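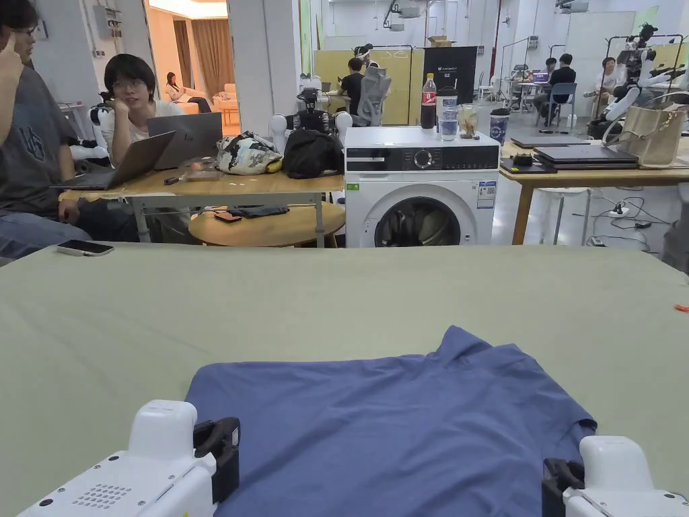

Grorach hand grippers: my notes on the kit and the data that came out of it

Hi! I'm Iolanda, and I put this folder together after spending most of February with the Grorach kit. It's half data card, half review, so skip to whichever half you came for.

What you get in the kit
Two white hand-held grippers with black jaws, a head camera on a strap, two chargers and a carry case that's a bit too small for all of it. We bought ours through Aguirre, and setup took me one afternoon (most of that was hunting for the right firmware, which lives on the downloads page and not in the manual).

What's in the data
1270 episodes, all shirt folding, all on a table with a cloth over it. The blue short-sleeved shirt shows up a lot. It starts out wrinkled and collar-up in plenty of clips, and I like those best for training because the sleeves give the policy something to chew on! Nearly 40 hours in all, head view plus both gripper streams.

The room is a big shared workspace, so expect people, laptops and a washing machine behind the table. If your model needs a clean background, mask it yourself. I didn't.

What I liked
The jaws hold thin cotton well, and the grips are light enough that Nicanor and I could swap after long sessions without sore wrists. Syncing was painless once the clocks were set.

What bugged me
The left gripper drops its connection if you start it second. Always start it first. Collars are fiddly too, and I'd pay extra for narrower jaw tips. Support in Lollutska answered my email, but they took their time.

Folders
raw/ has everything as recorded
clean/ has the trimmed episodes
notes/ has my session log, typos included

Known problems
Episode lengths in the index are rounded. Jonas Leitner is fixing the script, so please check with him before you build anything on those numbers.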